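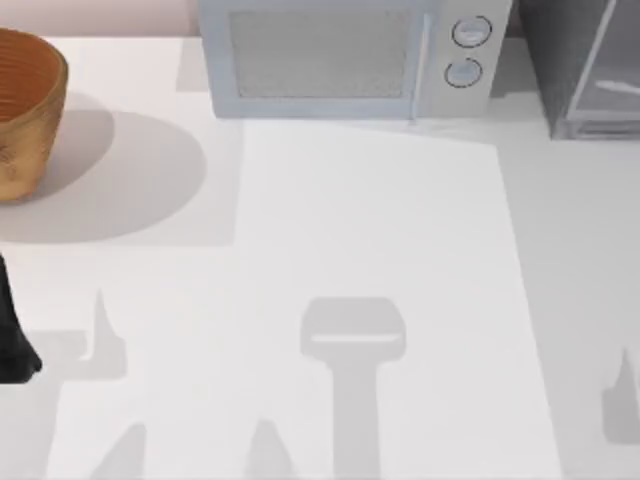

Microwave on the worktop or built in??

bendusora_kate: Redoing the kitchen in September, fitter wants an answer by 5. He says built in, looks tidier. I say leave it on the worktop, costs nothing. Budget for the whole lot is 1000 so every bit counts. Help

malo72: Worktop. Had a built in one at the old house, it died and the new one didn't fit the hole. Never again

R. Toledo: Disagree. We lost so much chopping space to ours. Got it put in a tall unit at eye level and its the best thing we did

malo72: eye level fine if you're tall. My mum was lifting hot soup down past her face

R. Toledo: So put it lower? Nobody said it had to go by the ceiling

Ikechukwu B: How deep is the worktop? Standard one is tight with a microwave and a socket behind. Measure with the plug IN. Leave a gap for air too, check the booklet

bendusora_kate: 60ish I think, will measure tonight. Fitter wants about 30 for the trim kit on top of the unit

Ikechukwu B: cheap for a trim kit. Ask if thats with fitting

prallier_dan: shelf on brackets. Done

malo72: Into a stud wall? Good luck

bendusora_kate: Right, told him worktop for now. Might change my mind when teh tiles are up

Comments (3)

Carretero: Same row in our house, still going.

jo_m: Get a smaller microwave. Mine was 40 second hand, does the job

Rocío Toledo: Still say tall unit.

Contact us | Copyright Kitchen Natter | Back to top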